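Skarnemen open day, phones and networks

Jun 24, 2023

Typing this up on the train from notes on the back of the visitor map, so excuse the order. Went to the open day at Skarnemen, the phone refurb and unlocking place out past the ring road. They take in used handsets from carriers and trade-in schemes, wipe, test, unlock, grade, resell. I had two questions going in. How do they deal with phones still locked to a network, and what happens to phones with a blocked IMEI. Got decent answers to both, plus a sandwich.

Getting there: bus stops short, then a fifteen minute walk along a road with no sidewalk on one side. Wrong side, obviously. Sign in at the front, badge, hand over your bag. You keep your own phone but they put a sticker with a number on it so it doesn't wander off with the stock. Mine was 1002. Glue still on the back of the case.

Tour groups of about a dozen. Ours was led by Nadine Nasrallah, who runs the network desk. Talks fast, knows everything, didn't mind interruptions. Other group had a slide show first. We got ours last and I skipped half of it.

Intake first. Roughly 800 handsets on a normal day, more in December when people upgrade. Everything gets scanned in, IMEI read, checked against the blocklist before anyone so much as plugs it in. If it comes back blocked it goes in a locked cage and off the line. No exceptions, she said. They don't "clean" numbers, and anybody offering to do that for you online is either taking your money for nothing or doing something illegal. Blocked phones go back to whoever sent them, with a report. Takes weeks sometimes. The cage was fuller than I expected. 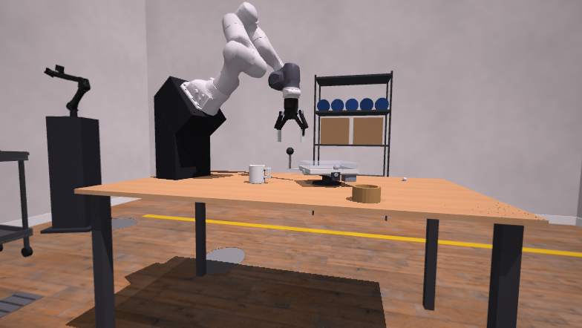 Robot arm over the worktable, gripper open.

Then the network unlock desk, which is the bit I came for. A lot of people mix up three things: a SIM lock (phone only takes one carrier's SIM), a blocked IMEI (phone barred from networks), and an account lock (somebody's login still on it). Nadine drew it on a whiteboard. Different people can fix each one and the shop on the corner can't fix all of them whatever the window says.

For SIM locks they ask the carrier. That's it mostly. Send the IMEI, carrier checks the contract is paid off, releases the lock on their side. Newer phones pick it up over wifi after a restart. Older ones want a code typed in after you put in a foreign SIM. We got to try one, a battered Galleo slider phone (I had one of these!! mine was red). Put the wrong network's SIM in, box comes up, type the code, done. Four wrong tries and the box goes away for good on that model, so the trainee reads the code out loud and a second person types it. Old fashioned but she says they haven't bricked one since they started doing it that way.

Asked about the phones where the code counter has already run out. Some can be reset with a service cable, some not, and it isn't worth the hours on a cheap phone. Those get sold as locked, to people on that carrier. Says so on the box. I thought that was fair.

Account locks: only the owner can take those off, full stop. They email the owner if they've got an address from the trade-in. About half reply. So if you are trading in a phone, sign out BEFORE you post it. Sign out, then erase, then take the SIM out. In that order. Also take the phone off your account page from a computer, that catches the ones people forget. A woman in our group went quiet at this point and started scrolling through her email.

Call testing next, behind glass. Small shielded rooms, each with its own little base station so the test calls don't touch the real network. Every phone makes a call, takes a call, sends a text, drops down a band and does it again. They run a software called Linier for this, does the dialing and logs the results. Screens full of green rows. One row red while we stood there, a mic fault, phone got pulled and went to the repair shelf. Whole check takes under five minutes a phone if nothing goes wrong.

Somebody asked why his calls drop at home and could they look at it. No they could not. But she gave him the same advice I'd give, turn on wifi calling, check the bands on the phone match the carrier's. Imported handsets especially. People buy them cheap and then find there's no signal indoors becuase the low band is missing. Check the exact model number against the carrier's list, not just the name on the box.
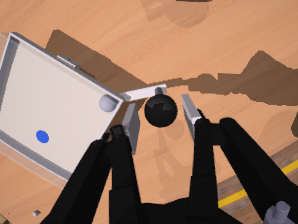
Lunch in the canteen. Egg or ham. Coffee from a machine, weak. Sat with a man who runs a phone stall called Tăng, mostly screens and batteries, and he wanted to know about buying graded stock in bulk. Minimum order is bigger than he'd like. He said the A grades are honest and the C grades are "a lottery, but a cheap one". I've only ever bought B.

Grading, quickly, as we went through at a trot. Four grades, done under a lamp by a person with a card of sample scratches. Battery health is separate and printed on the label, which I wish every seller would do. Anything under the cutoff gets a new battery before it goes out. Didn't catch what the cutoff is, she said it and a trolley went past.

Q and A at the end ran over. Things I wrote down:

Ask the seller for the IMEI before you pay and look it up yourself. If they won't give it, walk away.

Carrier unlocks normally don't touch your data. If someone says they need to wipe the phone to do it, ask why.

An unlocked phone can still get blocked later, if the person who sold it stops paying or reports it lost. Keep your receipt.

eSIM phones, same rules. Locked is locked.

Shop by the exit had ex-demo handsets and a bin of chargers. Bought two cables and a SIM tool, since I lose one every few months. Nothing was much cheaper than on thier site, so no need to go just for that.

Worth the trip if you fix or resell phones even a little. Kids would be bored by the second room. Wear proper shoes, it's concrete all the way round. You book on the website and the early slot has the smaller groups, so take that one. Next open day is in December, no date up yet. My stop, will fix the typos later.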